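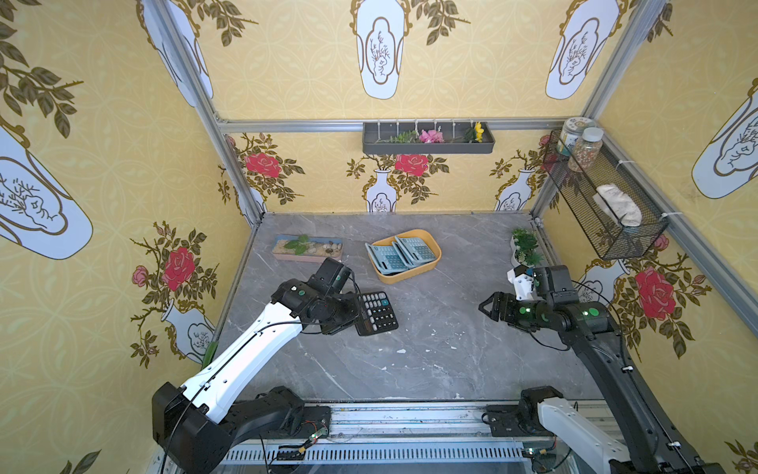
I've worked in returns at the Skurken warehouse in Fallville since 2023, and until this spring everything on my bench was handled by people. A return came in, you opened the box, looked the item over, decided if it was good to sell again, and put it in a tray. Small electronics were my section, which meant a lot of clocks, desk lamps and calculators. Calculators are a good test for the arms because they are thin and smooth and people ship them back in every condition. The left arm has the black one with the gray and teal keys, held at a tilt close to the floor of the cell, and the two light blue ones are in the yellow tray leaning on each other. Leaning like that is the hard case. A person slides a finger between them without thinking.

My job now is called cell operator. I got 21 hours of training, spread over two weeks in June, from Yogesh Sachdeva, who came over from the Hindeo site where they already had arms running. Most of it was stopping and restarting safely, what the different alarms mean, and how to write up a bad pick so that someone can use the report. The first reports I wrote said things like "dropped it again." Yogesh sent those back. He wanted the item, which arm, how it was lying before, and where it ended up. I write them properly now and it takes me a couple of minutes each.

The pay went up by a small amount, 207 dollars a month before taxes. I was glad to get it. I also think it should have been more, considering I do the old job whenever the cell is down, and it was down a lot over the summer.

What I notice most is my hands and my back. I used to go home with sore wrists from cutting tape and turning things over all day. That has mostly stopped. My eyes are more tired than they were, and I sit too much, so I walk the long way around to the break room.

The other thing is the talk. There were four of us along one bench and we talked all shift. Radwa Ezzat and I are still in small electronics but she has her own station on the other side of the aisle, and with the fans going you can't hear a word. Thu Lại moved to outbound. She asked for the move, and she says she likes it, but her hours changed and I hardly see her. Arūnas Zariņš took early retirement, which he had been planning for a while, and his spot was not filled. That is how the headcount has gone down so far. No one was let go. At the meeting management said no one would be this year, and when Radwa asked about next year they said they would get back to us.

On a good day I close out 200 items, a little under what two of us did by hand. The plan says that number will go up. It probably will, I can see the picks getting better from month to month.

Next month they want me to train Khôi Đào, who is coming over from receiving. I've started a notebook for him with the alarms in it and what I do for each one. The manual covers them too but it's long and the section on the grippers is out of date.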